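Trudolance opens code for its headset-and-gripper tracking software

By Etornam Ayaaba
Wednesday | 2 min read

Trudolance has released the source code for Jinumov, the software it uses to line up camera footage from hand-held grippers with position data from headsets. The company said the package is free for research use and runs on an ordinary desktop computer.

Jinumov takes two streams, one from the gripper camera and one from the headset, and puts them on a single clock. It then works out where the gripper was at each moment and writes a path that a robot arm's planner can read. Earlier versions needed a person to match the two streams by hand, which took up most of a working day for a large batch.

The release comes with 1,541 recorded demonstrations made at the company's site in Gollelcombe. Of those, 749 involve two people working in the same space, a case that had caused errors in the spring version when one wearer blocked the other's view.

Xolani Coetzee, who leads the perception group, said the main change is in how the software handles lost tracking. The old code threw away a whole recording if position data dropped out for more than a moment. The new code keeps the good stretches and marks the gap.

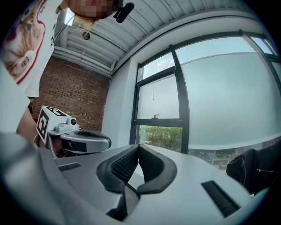
"We were losing too much usable work," Coetzee said. "Now we keep about 87 percent of what people record, and you can see exactly which parts were filled in."

Square printed markers are still supported as a fixed reference, but they are now optional. Windows and shiny surfaces remain a weak point, according to the release notes, and users are advised to check those recordings by eye before training on them.

A plug-in for the Bermúdez motion planner is due in June. Trudolance has not said whether it will charge for commercial use.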